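Ticket: Wednesday screening, subtitles missing and lecture theatre sound dropping out
Raised by: Jörg Petersen, film series coordinator, Faculty of Education
Status: Open (see last entry)
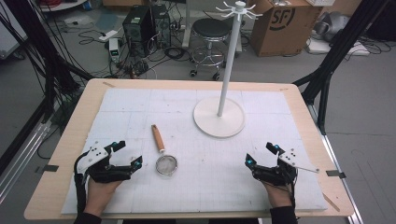

First report. We ran the documentary Sembiring in the lower lecture theatre as a test ahead of the public screening. Two faults. The English subtitles did not show at all, and the sound from the left side of the room cut out at 15 minutes and stayed out. The film is mostly in Indonesian, so without subtitles we don't have an event. The filmmaker is joining us for the discussion afterward and I would prefer not to explain this to her in front of a full room.

Played from the lectern computer, file supplied by the distributor on a USB drive. Same drive worked on my laptop at home, subtitles and all.

Reply from AV desk (Adi Wuisan)
Thanks Jörg. Can you try restarting the lectern computer and playing it again? Most subtitle problems clear after a restart.

Petersen
Restarted it. No change. I'd be surprised if "most" subtitle problems clear that way, but I've done it and it's ruled out. I also turned the projector off and on before you ask.

Wuisan
Fair enough. Which player is it opening in? The lectern machines were moved to Nikora over the break and it's now the default for video. The old player should still be under the Programs menu.

Petersen
It opens in Nikora. The old player isn't under the Programs menu. There's an icon for it, but clicking it opens Nikora.

The notice that went out in June said Nikora would "play everything the previous player did." I'd like to know who tested that and with what.

Wuisan
I wasn't part of that rollout so I can't tell you what they tested with. I've asked for the old player to be put back on that one machine. In the meantime, is the subtitle track inside the film file or is it a separate file next to it?

Petersen
There are two files on the drive. One is the film, the other has the same name and ends in .srt. At home it picks it up by itself.

Wuisan
OK, that's useful. Nikora doesn't pick up separate subtitle files by itself. You have to go to View, then Captions, then Load from file. Could you try that next time you're in the room?

Petersen
Tried at lunch. Progress of a sort. Subtitles now appear but they're ahead of the speech, and the gap gets worse as the film goes on. At the start it's hardly noticeable. By the scene in the teachers' college the answer comes up before the question has been asked.

Also every accented letter is a black diamond with a question mark in it. There aren't many in the film but two of them are in the director's thank-you card at the end, and one is in my own name in the credits for the travel grant. I'm not vain about it, but she will notice.

Wuisan
The diamonds are an encoding thing. The file was saved in an older format and Nikora assumes UTF-8. I can convert it if you send me a copy.

The drift usually means the subtitles were timed for a different frame rate than the film you've got. Are you sure the distributor sent a matching pair?

Petersen
I'm sure that they play in step on my laptop, which has the same two files. If the pair didn't match I would expect it to be wrong there too. I don't accept that this is the distributor's mistake until someone shows me.

Copy sent.

Wuisan
Converted file attached to this ticket. Letters should be right now.

You were correct on the timing. I played your copy on my desk machine in the old player and it stayed in step up to the 49 minute mark, where I stopped. Same copy in Nikora drifted. So the files match and the fault is on our side. There's a setting in Nikora called "Smooth playback" that's on by default, and it looks to me like it changes the speed of the picture slightly without telling the captions. Turn it off under Preferences, Video.

Petersen
Turned off. I watched from the beginning to the end of the teachers' college scene and the subtitles held. I haven't watched the whole film, so I'm calling this one "better" and leaving it at that. Letters are fixed. Thank you for that part.

Next morning: the setting is back on. It seems the lectern machine resets itself overnight and forgets anything you've changed. I found this out only because I checked. If I'd taken the fix on trust we'd have had the whole thing over again on the night.

Wuisan
Yes, the lecterns wipe back to a clean copy overnight, I should have said so. I've asked for the setting to be changed in the clean copy. That request is with the desktop team and has its own number. Until it's done, please turn the setting off by hand on the day.

On the sound. Which speakers dropped out, and did they come back?

Petersen
The left wall, all of them, including the one over the side door. They didn't come back until I shut the room system down at the panel and started it again. It has happened on both test runs. The first time at 15 minutes, the second time later, but I didn't write down when.

A colleague who teaches in there tells me it never happens in her lectures. She uses the microphone and the odd short clip, so I don't think that tells us much.

Wuisan
The amplifier in that room is a Kandum. The log on it shows the left channel going into protection on both days you mention. The supplier's suggestion is to lower the room volume. What level were you at?

Petersen
A bit over half. I'm not lowering it further. Row P could barely follow the quiet interviews as it was, and we have 151 people booked. An amplifier that can't do half volume for the length of a film isn't fit for a lecture theatre, whatever the supplier suggests.

Wuisan
I don't think it's the volume either. I was in the room before classes and one of the speaker leads at the back of the rack had a few bare strands touching the next terminal. I've trimmed it and put it back. I ran pink noise and then music for nearly an hour at your level and the left side stayed on.

Petersen
Glad to hear it. An hour is shorter than the film. Has anyone run it for the full length? And has anyone looked at the other leads, or only the one that was visibly wrong?

Wuisan
I looked at the left side ones. I'll do the right side too. I'm booked into the room again and will let the film itself run from start to finish with captions on, so we cover both faults at once.

Petersen
Please do. I'll sit in for it. Can we also have a backup? My thinking is my own laptop, set up on the lectern with the film ready to go, and somebody from your desk in the room for the first half.

Wuisan
Laptop is fine, the HDMI lead on the lectern works and I've checked it takes sound as well as picture. I'm on shift until 9 p.m. so I can be there. You'll need to pick "Laptop" on the panel and then wait, it takes a while to switch over.

Desktop team update: the old player won't be restored on the lectern machine. The reason given is that there's to be one supported player across campus. The change to the default setting has been accepted but has no date.

Petersen
Then I'd like this on the record. We've had one event lose its subtitles in testing, it took a week and three separate workarounds to get them back, and the answer is that the player stays and the fix has no date. The notice should at least be corrected. The Jumia reading group has the same room for a subtitled film next month and they won't know to look in Preferences.

Wuisan
I've added a line to the room guide about loading captions and the Smooth playback setting. I can't change the notice but I've passed your comment on.

Full run done. Captions in step to the end credits, left side stayed on throughout. Right side leads checked, all fine. OK to close?

Petersen
No. I sat through it and agree it worked, once. Leave it open until after the screening, and don't let the system close it automatically like the last one.

Wuisan
Set to hold. Reminder added for the afternoon of the event to turn off Smooth playback.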